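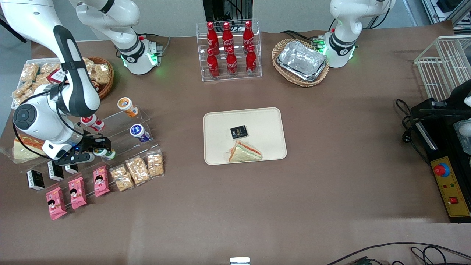 Baltero is open again for streamed shows, with a small seated audience on most nights, and these answers are for bands and solo acts who have a date with us between now and the end of December. They replace the sheet we sent out in the spring. Food comes up in nearly every email, so to start with that: each performer gets a tray, and what goes on it is simple, usually a sandwich wedge in clear plastic wrap like the one on the beige tray, white bread and all. Tell us about allergies when you return your tech sheet. Everything else is below.

Last updated 29 October 2020.

## Before the show

### When will I know if my date is going ahead?

We confirm every show 5 days out by email. If the rules on indoor audiences change after that, the show still goes ahead as a stream and your fee for the stream doesn't change.

### How many people can be in the room?

The limit is 50, and that includes the band, our staff and anybody you put on the guest list. A four-piece with its own sound engineer takes up five of those places. Please don't promise guest spots until you have the final number from us.

### What do you need from me?

- A stage plot and input list
- A set list, even a rough one, with the songwriter named for each song
- The names of everyone who will be in the building
- A band photo and a short bio for the stream page

Covers are fine. Mark them on the set list so we can report them properly. If you leave the songwriter column blank we'll send the sheet back.

### Can I share the bill with another band?

Yes, up to 3 acts in one night. All acts have to agree on a shared drum kit. There isn't enough time between sets to change kits and wipe everything down, and we've stopped trying.

## Load-in and sound check

### Where do I load in?

Use the side door on Filer Street. The front door is for the audience only. You can stop a van at the side door to unload, but you can't leave it there. The nearest long-stay parking is the lot behind the Kincaid building, and it locks overnight, so check the closing time on the board before you walk away.

### How big is the lift?

There is no lift. It's one flight of stairs with a turn in it. An 8x10 bass cabinet will go up, slowly, with someone at each end. If you can bring a smaller cabinet, do.

### What gear is already there?

We have a five-piece drum kit with hardware, a bass amp, a guitar combo and an upright piano. Cymbals, snare, kick pedal and throne are yours to bring. The piano is tuned once a month and is in decent shape apart from the top few notes. If your set depends on it, say so early and we'll try to have it tuned closer to your date.

Vocal mics are cleaned between acts, but we'd prefer that singers bring their own. Any standard dynamic mic works.

### Can we play as loud as we like?

No. The apartments behind the stage wall were finished last year and we have a limit measured at the desk. Heavy bands play here all the time and it works. Bring a lower-wattage head if you own one, and expect the engineer to ask for less from the backline and more from the PA.

### How long is sound check?

The headliner gets an hour. Openers get what is left before doors, in reverse running order. If you arrive late, the time comes out of your own check.

## On the night

### Do we have to wear masks?

Everywhere except on stage. That includes the stairs, the dressing room and the smoking area when others are in it.

### Where do we eat?

In the upstairs room, one act at a time. Trays are set out before you go up, so please take your own and leave the others where they are. There's a kettle, and a fridge for anything you bring with you. No food on the stage or at the mixing desk.

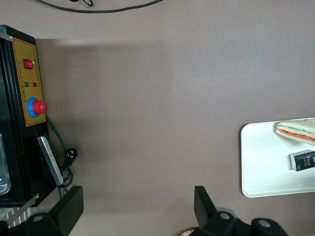 *A white tray with food and a small box on the tabletop.*

### Is there a vegetarian or vegan option?

Both, if you ask on the tech sheet. We can't change an order on the day. The convenience store at the corner stays open late and has hot food until closing.

### Is there a drinks rider?

Water, coffee and tea are free. Performers get 2 drink tickets each for beer or soft drinks. Spirits are at bar price.

### Can we sell merch?

Yes. We take no cut of merch. There is a table by the exit and one person from your side can stand at it. Card payments only for now, and you'll need your own reader. Try things on at home, please: shirts can't be handled and put back.

For viewers at home we put a link to your store under the stream. Send us the exact address you want used.

## The stream

### Which platform do you use?

Our shows go out through Koltton, and the viewer needs a ticket code to log in. You don't need an account to play, only if you want to watch it back. Bands get a code for this without charge.

### Can we stream it on our own page as well?

Not during the show. Once the replay period ends, the recording is yours to use as you like.

### How long is the replay up?

Forty-eight hours from the end of the show. We can leave it up longer if all acts on the bill agree in writing.

### Do we get the audio?

You get the stereo desk mix with your settlement. Multitrack files cost extra and have to be ordered before sound check. We don't keep them, so an order made the next morning is too late.

## Money and cancellations

### How is the money split?

Room tickets and stream tickets are counted separately. The split for each is in your contract. Performing rights fees and the platform charge come off the stream side first. You'll get a statement showing both.

### When do we get paid?

By bank transfer within two weeks. We no longer pay cash on the night.

### What if one of us gets sick?

Call as soon as you know. Nobody with symptoms should come to the building, and we won't charge a cancellation fee for illness. If the rest of the band wants to play a reduced set, we're happy to do that, and we'll let ticket holders know beforehand. Otherwise we look for a new date, and tickets carry over. Buyers who can't make the new date can ask for a refund.

### Are you booking for next year?

We're keeping a list but not confirming dates yet. Send a link to your music and the months that suit you to the booking address on the contact page. Please don't send attachments.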